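Trosta Hand-Held Collection Kit: Set-Up and Operating Guide
Section 4. Recording Desk and Small-Item Tasks

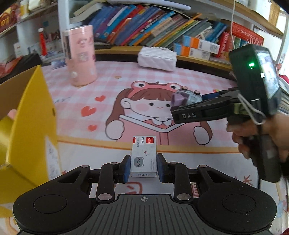 4.1 Before You Begin

This section applies to operators who record two-handed tasks with a pair of hand-held grippers. Complete the charging and pairing steps in Section 3 first. Each operator must have a task sheet issued through Zondik, the session scheduling tool.

1. Place the task items on the work surface within easy reach of both grippers. A patterned mat may be used. Shelves, books and other household goods may remain in the background.
2. Switch on both grippers and wait until the indicator light on each housing glows green.
3. Confirm that each finger pad is clean and firmly seated. Replace any pad that has split or lifted.
4. Open and close each gripper fully 3 times. The linkage arms must move freely and the fingers must meet evenly.
5. Enter the task code from the task sheet in Zondik.

Note: Cables must hang clear of the jaws throughout the recording.

4.2 Recording Small Boxed Items

Small cartons, such as a box of staples, are handled under the task family "Illey." The same procedure applies whether the carton is to be moved, turned or packed into a larger box.

1. Hold both grippers open above the work surface and start the recording.
2. Approach the carton with one gripper. Close the fingers on two opposite sides until the carton is held without bending.
3. Use the second gripper for any other item named on the task sheet.
4. Carry out the task at a normal, steady pace. Do not pause to correct the position of an item by hand.
5. Release all items, return both grippers to the open position and stop the recording.

Caution: Do not squeeze thin cardboard. A crushed carton must be replaced before the next recording.

Caution: Keep fingers away from the linkage joints while the gripper is closing.

4.3 Accepting or Rejecting a Recording

Mark a recording as rejected if a gripper loses tracking, if the wrong item is picked up, or if an item leaves the work surface. A dropped item that is picked up again with the gripper is acceptable and should be marked "recovered."

Rearrange the items after every 80 accepted recordings. A complete Illey set contains 1,000 recordings, of which at least 925 must be accepted before the set is sent to Tannous for training.

Note: Do not delete rejected recordings. They are stored separately and reviewed with the set.

4.4 Ending the Session

1. Upload all recordings and wait for the Zondik confirmation message.
2. Switch off both grippers and return them to their case with the jaws open.
3. Sign the session log.

Continue to Section 5, Data Review.

Revised Jan 30, 2024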